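Emwood Housing Association
Residents' Newsletter, June

Changes to the communal redecoration programme

The Association has agreed the order of works for this year's internal redecoration at Castlow Court and Hartley House. The programme covers entrance halls, stairwells, landings and the doors to shared stores. It does not include the inside of individual homes, balconies or the garages to the rear of Hartley House, which are dealt with under a separate contract.

Work will begin at Castlow Court and move to Hartley House once the upper landings have been inspected and signed off. There are 61 homes across the two buildings, and each household will receive a letter giving the dates for its own landing. Residents who have moved in since the spring and have not yet had a letter of any kind from the Property Services team are asked to contact the office.
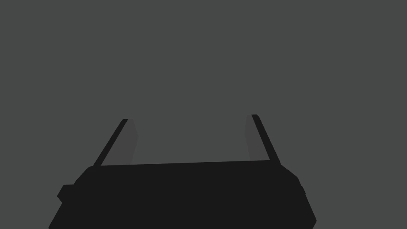 Before the decorators arrive

Residents are asked to remove doormats, plant pots, shoe racks and pictures from the landings by 8 am on the first day given in their letter. Bicycles and pushchairs may be placed in the ground floor meeting room while work is under way. Items left on the landings will be moved there by the contractor, and the Association cannot accept responsibility for damage to them.

Front doors will be painted on the outer face only. They must be left ajar for 2 hours after the final coat, and a decorator will remain on the landing during that time. Residents who are unable to be at home should arrange for a neighbour or relative to attend, or ask the office for a later appointment. Cats and dogs should be kept in a closed room.

The paint to be used is low in odour. Any resident with asthma or another breathing condition who would prefer to be away from the building on the day should speak to Sandra Bainbridge, Resident Liaison Officer, who can arrange the use of the guest flat at Castlow Court between 9 am and 5 pm.

Choice of colours

A total of 2 schemes were put forward following the spring survey. The first keeps the present cream walls with dark green doors. The second uses a pale grey wall, a white ceiling and doors in a darker shade. Replies from Castlow Court favoured the second scheme by a clear margin. Replies from Hartley House were more evenly divided, and a further vote will be held there before any paint is ordered.

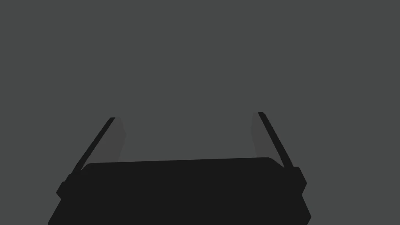
Several residents of Hartley House have written to say that the second scheme may make the lower stairwell too dim, as it has no window. The Association has taken this concern seriously. Black against plain dark grey, as in the picture, leaves little besides the outline to go by, and a door or stair edge treated in the same way would be hard to make out for anyone with poor sight. Handrails and stair edges will therefore be finished in a contrasting light colour under either scheme, and the lamps on the lower flight will be replaced before painting starts.

Selvaraj Sheikh, Property Services Manager, will be available in the ground floor meeting room at Hartley House to show painted boards of both schemes. The times will be posted on the notice board beside the post boxes.

Garden fund

The Association has set aside £500 for planting at the front of Castlow Court. Suggestions for shrubs and bulbs may be left at the office or handed to Sandra Bainbridge. Plants should be suited to shade and should not need daily watering.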